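Wrist View
by Fletcher Bright
June

The Drillix rig records at a fixed rate, and the operator's hands set everything else. Ortner wanted the table cleared by demonstration: each object lifted, carried and released by remote control until the policy could do it alone. The target was 272 episodes. I had the leader arms from Tuesday on.
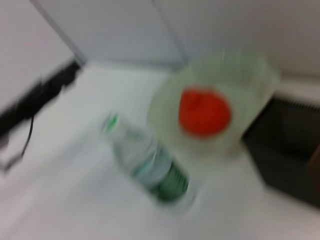

My first fault was speed. Elier's log flagged it as excess wrist velocity, and the wrist footage agreed. In one still the bottle lay on its side with its green bands smeared, and the orange-red thing in the bowl beside it had a soft halo. A policy trained on that would learn to hurry without learning where anything was. I discarded 13 episodes and started again at half speed.

At half speed I had time to notice my own corrections. I would overshoot to the left, stop, and come back by a finger's width. The arms copied this exactly. They also copied the pause I made before closing the gripper, which I had not known I made.

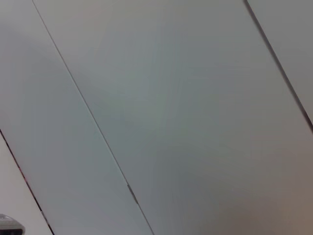
The correction appeared in every episode I reviewed that evening. I tried to remove it. With the overshoot gone, the grasps got worse – I closed early, or at the wrong angle. I put it back and wrote "operator offset, left, consistent" in the notes field. The field accepted it.

By the end of the week the policy was running its first trials. I kept my hands in my lap. The right arm went out, passed its mark, stopped, and came back by a finger's width.

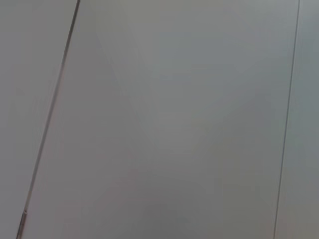
Régis Bailly asked whether the pause was in the code. I told him it was in the data. He said the Ideo build had been trained by four people and did not pause, and that he found it harder to watch.

He asked for one more session before the set was closed. I took the leader arms at six and went slowly. I reached for the pen holder, waited as I always wait, and closed my right hand. 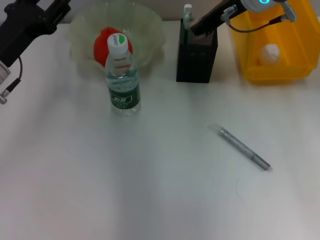 Right arm at the pen holder, last session.

Contact the editors | © Fletcher Bright | Back to top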